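Two Hours at the Wesside Open Day, Mostly in a Kitchen That Isn't There

July 19, 2023

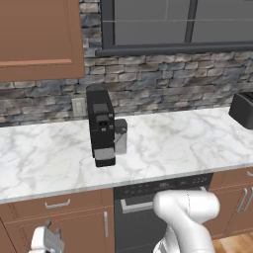 I went out to Fultbridge to see Pudero, the kitchen simulation package Wesside has been promising since December, and I went as a paying-customer-to-be, so nobody gave me lunch. The pitch is simple enough. You rent a set of rendered kitchens, drop your arm model into one, and let it fail at household chores without anyone having to buy dishes. The demo kitchen on the big screen had a black coffee machine, a marble counter with hardly anything else on it, and a backsplash of stacked stone that I'd put at the upper end of the remodeling market. My own kitchen has a counter you can see on major holidays. I wrote "clutter??" in my notebook and underlined it.

Check-in was a folding table and a laminated map. The map had the restrooms on the wrong side of the building, which gave several of us an unscheduled look at the loading dock. Very clean dock.

Ruwan Bhuiyan ran the morning session. He builds the scenes, and he has the patience of a man who has spent a long time adjusting cabinet hinges that don't exist. His part of the talk was the best part. Each door and drawer gets its own friction and its own stop, and you can change both from a plain text file. He typed in a silly number for a drawer and it shot open like a cash register. Then he typed in a sillier one and the arm leaned on the handle for a while and got nowhere, a feeling I know from my grandmother's sideboard.

What you get in the base license: 95 kitchens, a task list, a recorder, and 2 support calls a year. The support calls were on the same slide as the word "unlimited," which referred to something else. The price is $2000 per seat. I asked whether a seat meant a person or a machine and got an answer that took in both. Lợi Mạc from the sales side has promised to write to me about it.

After coffee (real, from an urn) we got hands-on time. I was paired with Mỹ Hầu, who teaches a robotics elective and had come with actual requirements, written down, so I mostly watched her work. She wanted to know if her students could swap in their own gripper. They can, and it took her less time than it took me to find the chair height lever. She also wanted to know how the thing runs on school laptops. Nhàn Thân, the support lead, made a face before she said anything, then said the lights and reflections could be turned off and that it would help a good deal. We tried it. The marble looked like bathroom tile from a motel and everything ran fine.

My turn was the coffee task. You get a small window with a start button and a log, and the log is blunt. Mine read "contact lost" so many times that I began to take it personally. The replay tool is worth a mention, though. You can scrub back to the moment things went wrong and restart from there with different settings, and after a few rounds I did get an attempt to pass. I'd have liked a way to label the replays, which are named by number and pile up fast.

Liquids are the weak spot. Shinji Amano, sitting behind me, asked about pouring and was told it was on the roadmap. He asked where on the roadmap. The Farquharson people, who sell a competing package and had sent two observers in matching fleece, wrote that one down.

I'd try the thirty-day trial before paying for anything. Ask for the cluttered scenes, which do exist but sit in a separate download that wasn't mentioned until I brought it up. Parking is behind the building, and the lot on the street side will tow you.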